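Frequently asked questions about the Lomach study

24 shares · 7 comments

My name is Mwajuma Mollel and I keep this page for our group. It collects the questions we receive most often since we put the Lomach report online in June. I have tried to answer with everyday words. If something stays unclear, please write under the page.

What did you want to find out?

We wanted to know if a two-armed robot hangs tools back on a wall better when it learns from demonstrations that include small mistakes and their repair. Many groups remove such demonstrations before training. We suspected that this cleaning throws away useful information, and we made the study to test it.

What is the task exactly?

The robot takes a hand tool and brings it to a hook on a pegboard. Scissors are the tool we write about most, for the reason that the loop of the handle must pass over the end of a thin hook. A robot which holds them by the blades has the loops free, but a small error at the fingers becomes a larger error at the handle. 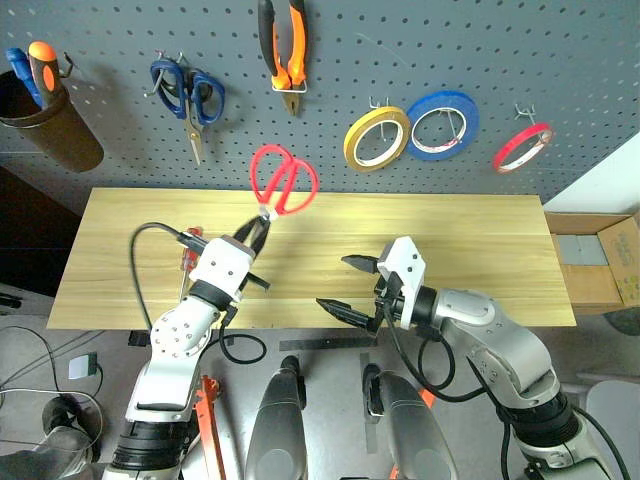
The task is counted as finished only when the tool hangs from its hook and the gripper has let go of it. If the tool falls after the release, the attempt is a failure, also when the movement before was very good. We decided this rule before the first trial and did not change it.

How many demonstrations did you use?

The full set has 1319 demonstrations. All were given by teleoperation, by people of our own group. We call the full set Kestell. From it we made a smaller set, Trastine, where every demonstration with a visible correction is taken out. The names have no deeper meaning, they only help us to keep the folders apart.

How do you know the difference does not come only from the size of the sets?

This was the first question of our reviewers too, and it is a fair one. We trained a third policy on a random part of Kestell, cut to the same size as Trastine. It still contained corrections. It did better than the policy trained on Trastine, and it came close to the one with the full set. So we believe the content matters more than the size here, at least for this task.

How many trials did you run?

We ran 336 trials on the real robot, divided equally between the 3 policies. The order was mixed, and the person who judged the result did not know which policy was running. There are no simulated trials in the report.

What was the main result?

The policies that had seen corrections tried again after a missed hook. The policy from the clean set more often pushed forward, or opened the fingers too early. In the first approach to the board we found almost no difference between them. The gain is nearly all in what comes after the first contact.

Does the second arm do anything?

In many trials it does very little. It waits over the table with the fingers open, and it helps when a tool must be turned or passed across. We recorded both arms all the time, so the policy has to learn by itself when the second one should stay still.

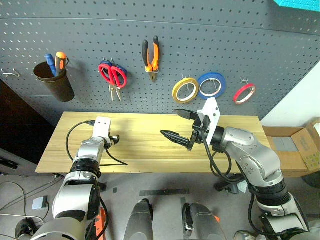
Waiting is harder to learn than we expected. In early versions the second arm drifted slowly to the middle of the table and came in the way of the first. We solved it by giving the model a longer history of its own joint positions. The details are in the appendix of the report.

Where do the pictures for the policy come from?

The policy receives a view from the head of the robot and the joint positions. It has no force sensor. We would like to add one, as some failures look the same to the camera as a success until the fingers open.

Did you change the board during the study?

The hooks stayed in their places for all trials in the main table. In a separate test, which we call Veloso, we moved 7 hooks and ran the policies again without new training. All of them became clearly worse. We report this openly, and we do not claim that the method works for a new wall.

Can I use the data?

Yes, for research and teaching. Please write to us with a few lines about your plan. Requests are read every Tuesday, so an answer can take some days. The trial videos are not yet included, as we are still sorting them.

What will you do next?

We want to find out how many corrections are enough. It is possible that a small share gives most of the benefit, and then the collecting would become much cheaper. We also want to test tools that are not stiff, for example a brush with a cord at the end of the handle.

Share this page · 24 shares
7 comments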